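3.2 Collecting the bedroom examples

All examples for the bedroom tasks in the Bumia set were gathered in a furnished room with a bare mattress as the work surface. We chose a mattress over a table for the sweeping task because the quilting gives under light contact and small items settle into the stitching. A policy trained only on hard, flat surfaces tends to press too hard here.

Each session was run by 2 people. One guided the arms, and the other set out the items, started the recording and wrote down the result. The items were moved by hand between episodes so that no layout became the default. Every block had 10 episodes, and we took a break after 9 blocks - past that point the guided motions became noticeably less smooth.

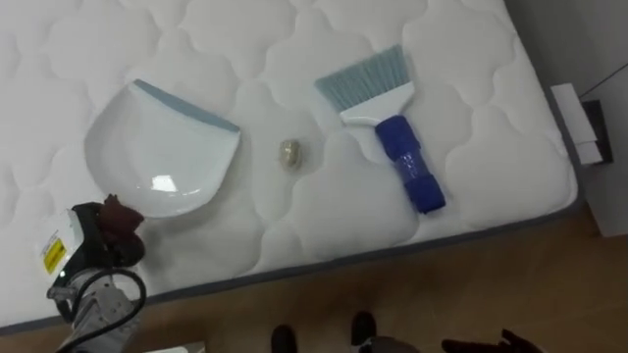
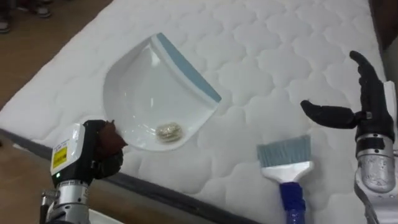
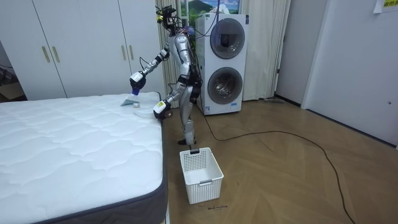
Figure 4. Views from the bedroom sessions. Top and middle: head camera, with dustpan and brush on the mattress. Bottom: fixed camera, with the robot beside the mattress.

Head and fixed views were stored with joint positions on a shared clock. The head view carries most of the detail near the hands, while the fixed view is used mainly for checking posture and distance to the mattress edge.

Failed attempts were kept and marked as such. An episode was thrown out only if a stream dropped or the operator stopped early. Labels were added in Markari by Manolis Raptis, who split each episode into reach, grasp, move and release. Where a split was unclear, the segment was left unlabeled - these segments are skipped in training but remain in the released files.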